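Skukbridge food project sets out its equipment budget

22nd June

The community kitchen group in Skukbridge has agreed a spending plan for the second half of the year, with most of the money set aside for its first automated sorting and packing equipment. The plan covers the home sites as well as the main packing room at Skenow, and runs until the end of November.

Members were sent the figures last week and have until the next open meeting to comment.

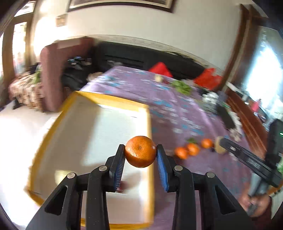
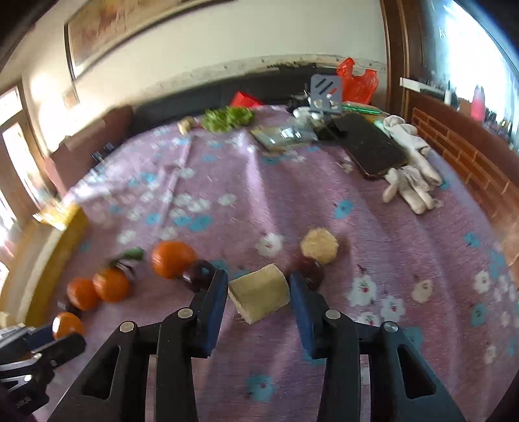 Hand-held grippers at work on food at one of the tables.

The largest single item in the plan is a sorting arm for the packing room, which is to be leased for a trial period before any decision to buy. The group had first looked at buying outright, but the quotes came in well above what it could spend in one year, and two of them left out delivery and fitting. The arm itself makes up less than half of the cost. Grippers, spare finger pads, a guard rail and a new bench account for the rest, and the plan gives each of them a separate line so that they can be put off or dropped without holding up the lease. The finger pads have been given more room than in the first draft. A mandarin has to be held from both sides without bruising the peel, and the blue bristle lining on the gripper holding one in the first picture is the sort of surface the group wants suppliers to quote for, alongside plain rubber and foam. Pads are treated as a running cost in the budget and will be ordered in small lots.

The agreed sum for pads and other small parts is £766. Training has been given £2,127, which includes time for people from the home sites to come to Skenow and learn how to load the arm, stop it and clear a jam. The group says that figure was raised after it spoke to other kitchens that had bought equipment and then had only one person able to run it.

Kovalchuk, which supplies packing lines to small growers, has offered a lease with servicing included. Praketine has quoted for the arm and the grippers as separate contracts, with servicing charged by the visit. The Praketine price is lower over the first year if nothing goes wrong. It is higher if an engineer has to be called out more than a few times, and the group has asked both firms to set out their call-out charges in the same form so that the two can be compared properly.

Both have also been asked for the price of leaving early. The group does not want to be tied to a machine that cannot cope with the mix of food it handles, and the lease will not be signed until that part is in writing.

The mix is the main difficulty. The packing room does not deal with one crop. A typical table has citrus fruit, leafy greens and odd-shaped items on it together, and the order changes from one delivery to the next. Most of the machines the group was shown had been set up for a single product of even size — apples, in nearly every case — and the sales staff were less certain when asked about lettuce. Greens will go on being packed by hand for the whole of the trial, and no money has been put aside for changing that.

The plan sets a limit of 60 minutes for switching the arm from one type of food to another, including cleaning. Suppliers will have to show that they can meet this at Skenow, on the group's own bench and with the group's own produce. A demonstration at a showroom will not be accepted.

Some of the work falls outside the lease. The bench in the packing room is too low and will be replaced. The electrical supply at that end of the building needs checking before anything is delivered, and the cost of this has been taken from the repairs budget. The floor was looked at in the spring and does not need to be strengthened.

Insurance is still being worked out. The present policy covers hand tools and kitchen appliances but does not mention automated machinery, and the insurer has asked for the make and model before it will give a price. A sum has been held back to cover it, which will go into general funds if it is not all used.

No paid hours will be cut during the trial. The group says the arm is meant to take over the repeated lifting of round fruit from crate to tray, and that the people who now do that job will be moved to checking and labelling. What happens after the trial has been left open and will be put to members once there are results to look at.

The home sites will get no large equipment this year. There are nine of them, and the plan allows each one a replacement set of gloves, trays and cloths. Two had asked for scales. These have been moved to next year's list, along with a second fridge for Skenow.

The lease is expected to be signed by the end of the summer if the early exit terms are settled. Written comments can be left at the Skenow office or handed in at the meeting — a copy of the full budget is kept at the front desk for anyone who wants to read it there.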